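Technology > Robotics > Features

October
By Humaira Rana

The Castar weighs a little less than a bag of sugar, and for the first ten minutes that feels like nothing. By the end of the first hour I had changed hands twice and was resting my elbow on my hip.

Castar is a hand-held gripper sold by Drurkgate, a small firm that makes tools for people who train robots. You hold it by a handle and close its two fingers on whatever you want to pick up. A camera on the tool records what the fingers do. The recordings go to Drurkgate, are checked and tidied, and come back as files that can be used to teach a robot arm the same job. The arm itself need never enter the house.

Drurkgate has sold the grippers to laboratories for a while. What is new is the home service. A customer, usually a company building a household robot, pays for a set number of recordings of a set chore, and Drurkgate sends kits out to ordinary homes to get them. Each kit holds the gripper, a charger, a spare pair of pads and a printed card for every task. The basic package is 161 recordings. I asked to try it from the other end, as one of the people doing the chores, and was given folding.

Folding is a hard thing to ask of a robot. A mug is the same shape wherever you put it down, but a sweatshirt dropped on a bed takes a new shape each time, and one that has been half folded is different again. The card for my first task was four lines long. Drop the garment, take hold of it low down, smooth it, fold it. I would do that in a few seconds with my hands while talking to someone. With the gripper it took me most of a minute, and I did not talk.
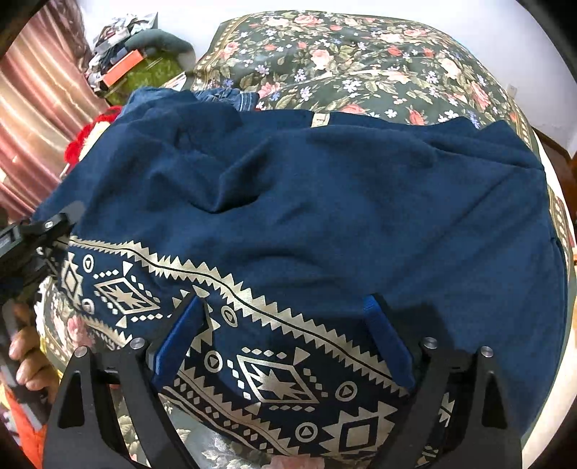

Getting hold of the patterned band on a navy garment. The blue pads do the gripping.

The fingers are rigid and black, with cut-out triangles, and the pads inside them are what touch the cloth. If you come down too lightly they slide across the fabric and close on nothing. If you press hard you take up two layers when you wanted one. I found that pinching up a small ridge first, then closing, worked best on thick material. Thin cotton needed a flatter approach, with the tips almost lying down.

Savvas Xenos runs the home service at Drurkgate and trained me by video call. He told me to stop being neat.

"Everyone starts by setting the clothes out nicely," he said. "We have plenty of nice ones. Drop it how you would drop it at home and start from there. If you miss, go back for it and carry on recording. The customer wants to see how a person gets out of trouble."

He also asks people to leave their rooms alone. Early on the firm sent out plain sheets to be spread on the bed, so that the clothes would show up clearly. Robots trained on those recordings did well on plain sheets and badly on everything else. The sheets were dropped from the kit, and the task card now says to use the bed as it is made. A rose-patterned cover with a patterned garment on top is a fair test, he said, as it is often hard to tell where one ends and the other begins.

The folding set I worked from had 36 tasks in it, and the garments go from easy to awkward. Printed cotton came in the middle. It creases well and stays where it is put, and on a good run I could line up an edge and bring it over in one movement. The trouble was letting go. You have to open the fingers wide and lift straight up, or one of the pads will catch the top layer and drag it out again.

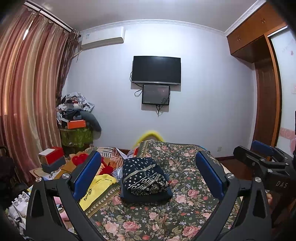

Fingers open on either side of a folded cloth. A clean release is harder than it looks.

The working space matters more than I had thought. You need to stand square to the bed and have room to swing your elbow out. The cables and chargers of daily life are no problem, and neither is a pile of things at one side, but you do want a clear patch as wide as your arms.

Uploading is done at the end of a session, over ordinary broadband. Mine took 23 minutes for an evening's work. The next morning I had a message listing which recordings had passed. Most had. The failures were nearly all my own fault: a hand across the lens, or a fold finished before I had pressed the button to start.

There are things I would change. The handle is made for a larger hand than mine, and Drurkgate offers only one size. The start button sits where the thumb rests, so it gets pressed by accident. The task cards are clear but the small app that goes with them is not, and twice I recorded a shirt under the heading for trousers. Xenos said a new version of the app was being tested. He did not say when it would be out.

Privacy is the question most readers will ask about. The camera sees whatever is behind the laundry. Drurkgate says faces and readable papers are blurred before a customer gets the files, and anyone recording at home can delete a session up to the point of payment. I deleted one and it went from my list at once. I had no way of checking that it had gone from theirs.

The nearest rival is the Ganditz kit from Sfakianakis, which straps to the wrist and leaves the palm free. I used one for a morning. It is lighter and much less tiring, but its grip is weaker, and heavy cloth slipped out of it again and again. For small kitchen items I would pick the Ganditz. For bedding and clothes the Castar is the better tool.

Pay for home recording is by the accepted recording, with a bonus for finishing a full set. I finished 56 before handing the kit back, which took three evenings. Anyone thinking of signing up should borrow one for a night first and see how their wrist feels in the morning.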